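The Long Wait at the Kollmont Crossing

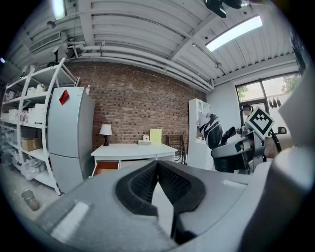

Bring a sandwich, Rodrigo Urquijo told me, and don't argue with anybody holding a stamp. He had done the Kollmont crossing twice as an asylum seeker, once in each direction, and he figured the sandwich mattered more.

I took two. By noon I'd given one away and eaten the other standing up, in a line that had moved maybe the length of a bus.

If you haven't followed this (and most of my friends hadn't, I had to draw a map on a napkin), Grumov and Evangelista signed a transfer agreement in March. People who cross from Grumov without papers can be sent back after one interview. There used to be a hearing, with a lawyer if you could find one. Now there's a desk, a form and an interpreter on the phone, when the phone works.

On 2021-09-23 the Evangelista side sent back 69 people in one go. I was at the gate for that one. It went quietly, which surprised me — I'd expected shouting. A woman ahead of me kept asking which bus her brother was on, and she asked it so politely that I wanted to shout for her.

The interior ministry says everyone on the list had a fair interview. I asked how long those take and got a very nice email thanking me for my interest. Urquijo's took nine minutes. He remembers because there was a clock right over the officer's head and he had nowhere else to look!

He lives in Jevmont these days, two rooms over a tire shop, and he spends most evenings on the phone with families who want to know what to say at the desk. Dates, he tells them. Have your dates straight, and if you don't know a date, say so. They'll ask you again later and they'll compare.

Did anybody he coached get through? A few, he thinks. People change numbers, or they stop calling once they're settled, and he doesn't chase them.

The agreement comes up for review next March. The opposition in Evangelista wants the hearings back, the government wants a second desk, and the mayor of Kollmont, when I finally got her on the phone, mostly wanted to talk about a roof for the people in line. She's been asking for that roof since before the agreement. It was raining when I left.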